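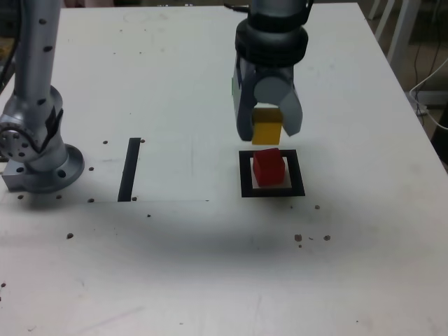 Grostwood's open day gave most of its floor to block stacking, and I think that was the right decision. I went on the Tuesday, having read the programme and expected something larger: a warehouse cell, perhaps, or a kitchen. The station I spent longest at was a white table with coloured cubes and some black tape.

The usual complaint is that stacking is a solved problem. It is solved in the sense that an arm with fixed coordinates can do it all day. Grallow, the control software on show, is meant to work without fixed coordinates, and the handout gave its record as 2,661 attempts, of which 1,208 ended in a full stack. That is under half. Several visitors near me thought the figure should have been left out. I would sooner have it printed than be shown a film of the good ones.

## What a small task measures

A cube has flat faces and a known size, so an error has few places to hide. If the grip is skewed by 5 degrees, the block lands skewed by something close to that, and the next one inherits the problem. Anyone standing at the rail can judge it without training.
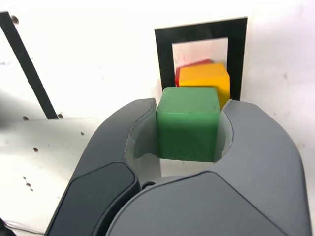

*Green cube between the fingers, with the yellow and red cubes behind.*

The view from close to the gripper is the one I would put on the large screen. From the rail, a grasp looks either fine or not. Near the fingers one can see how the liners sit against the sides of the block, and that contact decides a good deal of what follows.

Mfaume, in the next bay, took the opposite approach with a sorting line that ran for 8 minutes at a time to recorded music. It was faster and better attended. It also came with no failure count, and the staff could not give me one.
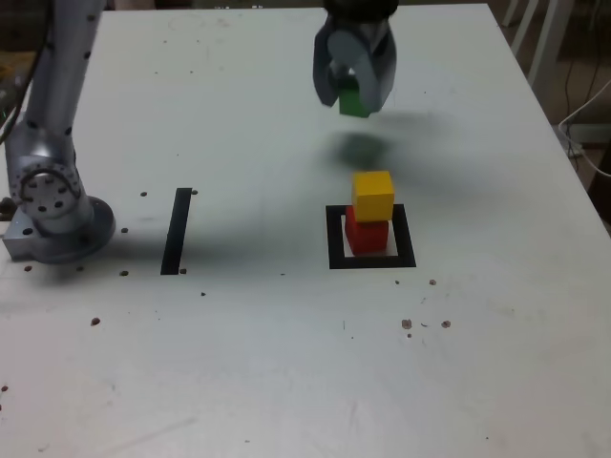

Page last changed: July

My one objection concerns the tape. A square marked on the table tells the audience where the stack belongs, and it may tell the software too. The handout did not say whether Grallow uses the marking. If it does, the result is narrower than the talk implied, and the Wudeo trials planned for next term should be run on a bare table as well as a marked one. I would also like the two sets of figures kept apart when they are published.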